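Artificial flowers on a working desk
Posted 2024-11-01 by Lemlem Abdella

Readers of this blog will recall that in July I set out my intention to keep a vase on the desk through the winter. The arrangement has now been in place long enough for a short report to be made.

The stems were bought from Botema, in Drusden, at a cost of 57 for the full bunch. Fresh flowers had been tried before and were given up after 2 attempts, as the desk is near a radiator and the petals dropped on to the papers. Artificial stems require no water and may be left over the holidays.

A mixed bunch was chosen in preference to a single colour. White daisies form the greater part of the height, with red and cream roses, yellow blossoms and a pink bud among green leaves. A slender vase takes up little of the surface, although it does mean that the whole is tall for its base and should be moved with both hands, one high and one low.
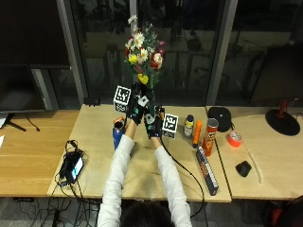
How should artificial flowers be cleaned?
A soft, dry paintbrush is sufficient for most dust. Work from the top of the bunch downwards, and wipe the leaves with a barely damp cloth once a month.

The remainder of the desk is less orderly. The water bottle remains within reach at all times. The crisps and the orange duct tape have no fixed place at present, and the cables are to be dealt with before the end of the year. I have looked at a cable tray from Zekska and am not yet persuaded that it would fit beneath the join between the two desks.

A correspondent, Mr Gebretsadik, has asked whether the stems should be shortened. My view is that they should be left at full length for the first season. Wire stems can be bent at the foot and straightened later, whereas a cut stem cannot be restored. Should the bunch prove too tall for the lamp to be used in comfort, the daisies will be lowered first.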